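Ticket 2706 - folding table, paper cover and tape grid, cream cloths not lying flat
Opened by: Sanaa Tawfik
Assigned: Taha Slaoui
Status: open, waiting on parts (tape)

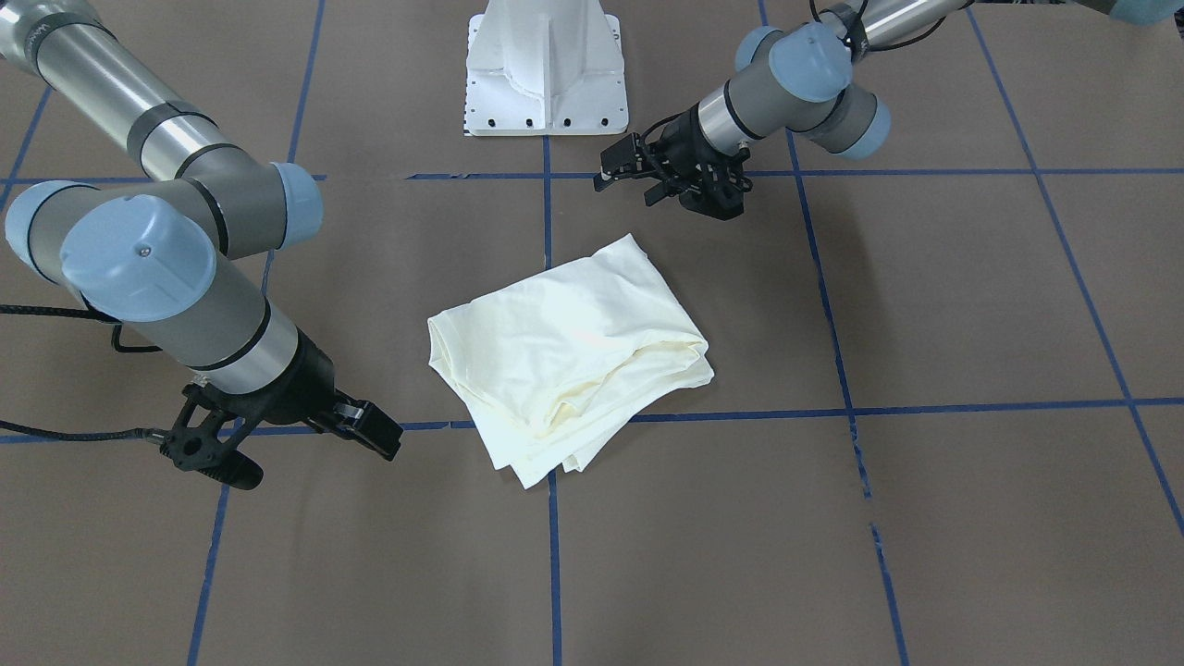 Cream cloths from the Bennani order. Fold comes out crooked, corners miss by a finger width or more. Same cloths fold fine on the bare bench next door so I'm blaming the surface. Brown paper, blue tape squares, put down fresh November 30, 2022.

Tried so far:
- smoothed by hand from the middle out. better for one fold, then it creeps
- turned cloth over. no change
- ironed one first. Flat, but still slid when I brought the far edge over

Sanaa

---
Taha Slaoui
Is the paper shiny side up? Rolls from Zoretis have a slick side and a dull side. Dull side should face you. Also which tape, the Solton or the cheap stuff

---
Sanaa Tawfik
Shiny side up, yep. Didn't know there was a dull side. Tape is whatever was in the drawer. Colour's the same blue.

---
Taha Slaoui
OK that'll be most of it. Flip the paper. Pull the tape slowly, low angle, or it takes the top layer of paper with it. Don't reuse teh tape.

When you re-lay the squares measure every line from the same corner of the table, not from the last strip. Errors add up otherwise. I was out 9 mm by the far side last time.

---
Nesma Abdel Rahman
Adding to this one, had the same with the tea towels. Cloth snagged on a tape edge that had lifted. Ran a ruler over all the joins and it stopped. Check where strips cross, thats where it goes first.

---
Sanaa Tawfik
Paper flipped. Ran out of tape with two lines to go so only half the table is gridded. Did a few cloths on the good half: no sliding, corners meet. One still off but the hem on it is crooked, putting it aside for Youssra Kettani to look at.

Still get a bit of drag if the cloth starts in a heap. Shaking it out first helps.

---
Taha Slaoui
Good. Ordered 60 m of the Solton, should be here early January. Leave the other half bare til then pls, no masking tape. Keeping ticket open.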